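Lenihan Cell: Setup and Upkeep Notes

5 min read
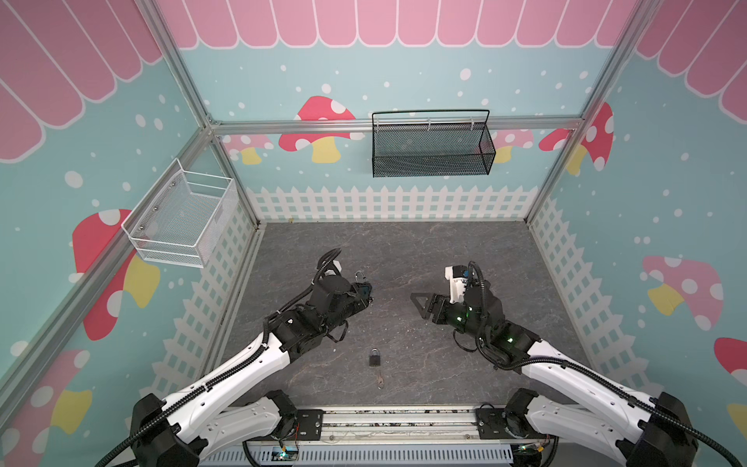 Lenihan, both arms over the floor, padlock and key between the grippers.

This README covers how we set up the Lenihan cell and keep it running. It goes with the Gernura recordings, so if you downloaded those and want to know what the hardware was doing, start with this file. If you are building a second cell (please do! we want to compare) read the whole thing once before you touch a wrench.

## What is in the cell

- Two arms on a shared aluminum base rail, facing each other
- Enclosure made of aluminum extrusions
- Printed mushroom and picket fence backdrop on the walls
- Dark marbled floor
- Two wire baskets, one white on the left wall, one black on the back bar
- Small parts for the tasks: padlock, key, metal loop

The mushroom print is our favorite of the backdrops so far. Change it as a full set, back and sides together, and write the new name in the session log before recording.

## Setting up

1. Power off. Check the black mounting plates on the base rail for play. Grab each arm low, at the base joint, and push. You should feel nothing.
2. Follow the cable conduit on each arm from base to wrist with your hand. It needs enough slack to loop over the wrist at full reach, and no more than that.
3. Power on, left arm first. Wait for the controller to list both arms.
4. Home both arms. They must stop with a gap of open floor between the grippers. If they come closer than that, stop and redo the left offset.
5. Run the warm-up loop for 30 minutes. We tried skipping it in November and the finger positions drifted all morning.
6. Put the padlock and key down on the floor between the grippers.

Step 5 feels long. Use it to read the log from the last session -- there is nearly always something in there you will be glad you saw.

## Upkeep

Every session: wipe the finger plates with a dry cloth, look for loose cables hanging under the wrists, push down any corner of the backdrop that has lifted.

Every 9 sessions: tighten the base rail screws, then the basket screws on the left wall. Take the baskets down and wipe the print behind them.

Every 400 grasps: swap the finger pads and re-zero both grippers. Swap both sides even if one looks fine. The counter is in `status.txt` and does not reset by itself. (Yes, we have forgotten. Twice.)

## Known problems

**Key slides when pinched.** Usually worn pads. The key lies very flat, so this shows up there long before the padlock gives you any trouble. It makes the key a lovely early warning.

**Wrist stutters near full reach.** Conduit too tight. Go back to step 2.

**Left arm missing at startup.** Reseat the connector at the base with the power off, then start again from step 3.

## Changes

05/05/2021 -- rewrote the setup steps, added the key note, new pad interval.

Related
- Prallton cell: gripper re-zero guide
- Gernura: file layout and labels
- Ikville backdrop set, print files
- Spare parts list, all cells

Contact: use the issues page | © Lenihan cell maintainers | Back to top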